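Teromano opens remote training room for kitchen robots

Wed 31 October

Teromano has opened a room in Zellard where staff teach robot arms to handle kitchen items, either by moving the arms by hand or by steering them from a desk on the floor below. The company said the first set of tasks had been finished and that a second set would start next week.

The room has eight benches, each with one arm and one operator. In August the company was working with three benches in a shared workshop across the river, and recordings often had to stop while other tenants used the loading door.

Operators work in two ways. In the first, they stand at the bench, take hold of the arm and lead it through a movement while its joints are slack. In the second, they sit at a pair of handles and the arm on the bench copies what their hands do. Both kinds of session are stored in the same format, with the joint positions and the view from a small camera on the wrist.

Saskia Tautahi, who runs the sessions, said leading the arm by hand was quicker to learn but gave poorer recordings for small parts.

"Your own hand gets in front of the camera, and you push harder than the motors would," she said. "With the handles you only have what the arm has. If you can't see the edge of the lid, the arm can't see it either, so you learn to come in from a place where you can."

The tasks are short. An operator might be asked to lift a lid, move a piece of toy food from a bowl to a basket, or turn an object so that its handle faces the other way. Each one is repeated with the items in new positions, and the operator marks the recording as kept or dropped before going on to the next.

Round, low parts with a raised middle have taken the most time. The fingers can close on the outer rim or go for whatever stands up from the hub, and operators were at first free to choose. The recordings came out mixed, and a trial model trained on them tended to stop halfway between the two. Operators now agree on one grip before a session and keep to it.
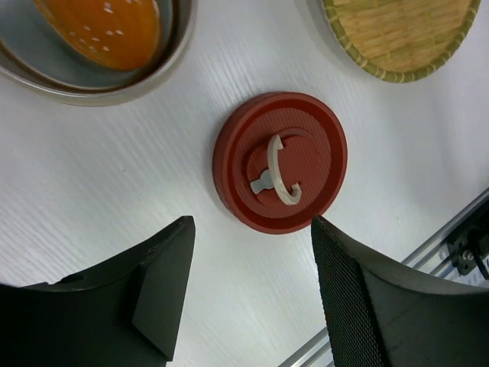 Results so far

The company has kept 258 recordings from the first set of tasks. A further 171 were dropped, mostly for slips, long pauses or a change of grip partway through. Tõnu Ots, an engineer on the project, said the dropped files were still being looked at.

"A slip that the operator puts right is useful – you want the arm to know what to do after one," he said. "A slip where the part ends up on the floor is less useful. We had put both in the same pile, and we are now going back through it."

Mr Ots said pauses were harder to deal with. New operators stop to think before closing the fingers, and a model trained on those sessions will stop as well. Operators are now asked to practise each task off the record before a session begins.

The software that links the handles to the arms was written by Maihi, which also supplied the desks. A delay between hand and arm was reported during the first week and was traced to a network switch. The switch has been replaced.

Recordings from the room will be used by Goltaveck, which plans to test the trained arms in a canteen kitchen. The two companies have not given a date for the test. Teromano said the second set of tasks would cover stacking and pouring, and that it was taking on more operators for an evening shift. Applicants do not need experience with robots, but will be asked to complete a half-day trial at the handles.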